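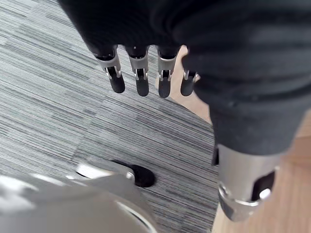 Dallel
List moderator, Rotach knitting and mending list

Hi all, quick one, I have to be out the door in 30 minutes so forgive the typing.

Answering the cuff question from last week, quoted here so nobody has to dig:

> Hi everyone. I have a black ribbed knit top, heavy, good condition
> except the sleeves have gone wide at the ends. The fabric itself is
> fine. Someone at the Nitex counter told me to just cut them off and
> sew on ready-made cuffs but I'd like to keep the original hem if I
> can. Is there a way to pull it in without it showing? Also it picks
> up every bit of lint in the house and I'm losing my mind. And do I
> need to wash it before I start? I have a machine but I'm better by
> hand. Thanks in advance. I've only been on the list since April so
> sorry if this has come up before.

Has come up before, no problem, the archive is at 3,753 messages and the search is terrible.

Keep the hem. I would not cut it. Once you cut a rib knit you are chasing loops all evening, and ready-made cuffs in black never match, you get two blacks side by side and it's all you see.

What I do:

Wash first, yes. Cool, inside out, dry it flat. Some of the width may come back on its own. Do NOT hang it by the shoulders, a heavy knit goes long and the folds settle in across the sleeve and stay there.

Then elastic thread. The thin kind, not the round cord. Turn the sleeve inside out, start at the seam, and run it through the backs of the ribs all the way round, picking up only the inside of each one. Three or four rounds, a finger's width apart. Leave long tails. Don't pull anything tight until all the rounds are in, then put the thing on and snug them up one at a time and knot. If you pull the first one tight before doing the second you'll get a frill.

The round nearest the hem should be the loosest. People do it the other way and then the hem flips up.

Black on black is miserable to see so do it by a window, or put a sheet of white paper inside the sleeve. I use a blunt needle, a sharp one splits the yarn and you won't notice untill later.

If the fabric is bunching higher up the arm, that's not the cuff, that's the sleeve being too long. Different job. You can take a tuck on the inside above the elbow, but try it with pins first and bend your arm a few times. Ribbing has to go somewhere when you bend and a tuck in the wrong spot feels like a rope.

Lint – I've given up on the sticky rollers for ribs. They get the tops and leave everything down in the grooves. A damp rubber glove, stroked one way only, along the rib and not across. Bigger specks I pick off with tweezers in front of the tv. Wash black knits with black knits and keep towels out of it. Somebody here swore by the Radwan brush, I had one, it fuzzed up my good cardigan, so maybe test on the inside first.

On machine vs hand: hand. Machine stitching over a rib hem makes it wave unless you've got the pressure right down, and even then.

Took me around two hours for both sleeves, with tea.

Couple of other things while I'm here:

The black elastic thread group order is still open. 9 spools spoken for, we need 20 to get the lower price. Reply to me off list, not to everybody, with how many you want and whether you want thin or medium.

Whoever borrowed the sleeve board, the small one with the gray cover, please bring it next meeting. I need it for a jacket.

And please trim your quotes when you reply, the digest people are getting the same message five times over. I know I just quoted the whole thing. Do as I say.

If any of you have a better way with the tails on elastic thread I'd like to hear it, mine work loose after a few washes and I end up re-knotting. Tried a drop of glue once, scratchy, wouldn't reccomend.

Gotta run
D.

--
Rotach knitting and mending list
To get the daily digest instead of single messages, write to the moderator with "digest" in the subject line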